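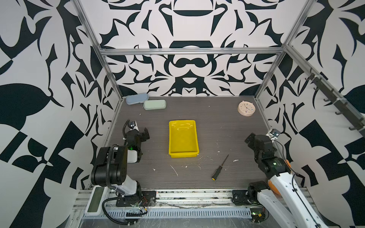 3.2 Objects and their starting places

The objects in the study were taken from the list of desk items which we collected in the Fovora survey. In that survey, 58 households in Farías were asked to write down what was lying on their desk or work table at the moment of answering. The answers were very different in length, and many of them contained items which we could not use, for example food, medicine and papers with private information. After removing these, we kept the 28 items which appeared most often and which could be bought again in a normal shop. From this shorter list we selected 10 for the main trials. The full list is given in the appendix, in the order of how often each item was named.

The selection was made mainly by form. We wanted to have soft and hard items together, because in the survey the soft ones were often described as "in the way" although they were not big. Pencil cases are the clearest case of this. A case with a zipper changes its outline every time it is put down, and two cases of a similar size can lie close to each other so that it is not easy to say where one finishes. Long thin items make a different difficulty. A screwdriver is small if we think of the area it covers, but when it lies diagonally it disturbs the free surface much more than its size would suggest. Finally, there are items which have a standing position, such as a small alarm clock. These have a front, and people in the survey seemed to care which way the front was looking.

A typical starting layout is the one in Figure 3. The tray is in the middle with nothing in it, the screwdriver lies below it and to the right, and the two pencil cases, pale blue and pale mint green, are near the back left corner. The alarm clock stands in the back right corner. We call this layout "open", as the center is taken by the tray and most of the other objects keep to the sides. In the layouts we call "closed", at least one object touches the tray or leans on its rim.

Figure 3. Open layout with yellow tray, screwdriver, two pencil cases and round alarm clock.

The tray needs some more explanation. In the pilot we used a shallow basket bought at Tinance, but the handles of longer tools went through the openings of the basket and it was then not clear if the tool should be counted as put away. We changed to a plastic tray with a raised rim, and the rule became simple: an object is put away when no part of it rests on the surface outside. An object which lies across the rim and is held only by the tray was scored as put away, but it received a separate mark. The color of the tray was kept the same in all trials, so we can not say anything about the effect of color.

We did not require that every object finishes in the tray. The survey answers made us careful on this point. A clock, for many of the households, is already in its place when it stands at the back of the desk, and moving it into a tray with tools would be seen as making disorder. For this reason each object was given one of three labels before the trials: "to tray", "to stay" and "free". The clock was labeled "to stay" and the screwdriver "to tray". The pencil cases were labeled "free" -- they could be placed in the tray or left at the side, and both results were accepted if the case was closed and lying flat.

The labels were agreed with the help of the Plosex guide for home storage, which groups things by use and does not look at the size. We followed the guide except for the measuring tape, which it places with sewing items. In our survey the tape was named together with tools, and we have kept it there. The layouts were fixed on 29 Jul 2021 and were not changed after this date. A second set, with the same objects on a lighter surface, was prepared in October and is treated in Section 5.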